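How I Finally Got My Winter Bedding Washed, Dried and Put Away
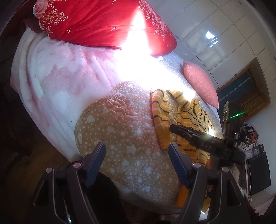
Red floral bedding and a plush white and pink blanket on the bed.

Every March I tell myself I'm going to deal with the heavy blankets properly, and every March I shove them in the hall closet and shut the door fast before anything slides out. Then the first cold night comes along and everything smells like closet. So last spring I did it right, and it went well enough that I wrote it all down (on the back of a water bill, which I then lost, so this is from memory plus a few notes on my phone).

What you need

Your regular detergent, but less of it than you think
White vinegar
A few clean tennis balls or dryer balls
Cotton storage bags, or old pillowcases if you don't want to buy anything
A free day. Really, a whole one.

Step one: sort by how thick it is

I used to sort by color and that was it. Now I go by thickness first and then color. Plush blankets get their own load, quilts and comforters get theirs, and thin cotton stuff can go in whenever. Plush things shed the first few times you wash them, and if there's a dark cotton sheet in there you'll be picking fuzz off it until summer!

Anything bright red gets washed by itself the first time, in cold water. I learned that with a set of curtains and I don't want to talk about it.

Step two: check the tag, then check your washer

If the tag says dry clean only, believe it. If the tag is gone, wet a white rag, rub it on a corner that won't show, and see whether any color comes off.

Then see if the thing fits. You want to be able to push your whole arm down beside it in the drum. If you can't, take it to the laundromat. I go to the one on Nundthorpe Road, where the big machines take 4 quarters more than the small ones and are worth every one of them.

Step three: wash

Cold water, gentle cycle, about half the detergent you'd normally use. Too much soap is what makes a plush blanket feel stiff and sort of waxy. I put vinegar in the softener cup in place of softener, and no, it doesn't leave a smell. Run the extra rinse if your machine has one. Mine is an old Istora and the extra rinse button is the only one on it that still lights up.

Step four: dry (this is the long part)

Low heat, tennis balls in, and stop it every half hour or so to pull the blanket out and shake it. It will ball up on you. Shake it, turn it, put it back in. Quilts I hang over the shower rod overnight after the dryer even when they feel done, and in the morning I pinch the seams. If a seam feels cool, it's still damp and it stays up another night.

Don't skip that. I packed one away a little damp once and ended up washing it three times in the fall to get the smell out.

Step five: fold and bag

Fold in thirds the long way, then roll it loosely. I quit using vacuum bags because my comforters came out flat and stayed flat. Cotton bags let things breathe. Stick a piece of masking tape on each one and write what's inside and which bed it goes on.

Heavy ones at the bottom of the closet, light ones on top, and the guest blanket right in front where you can grab it in the dark.

Updated 26 Oct 2024: everything came out of the bags last week smelling fine. The cedar blocks I tossed in didn't seem to make any difference, so I'd save your money there.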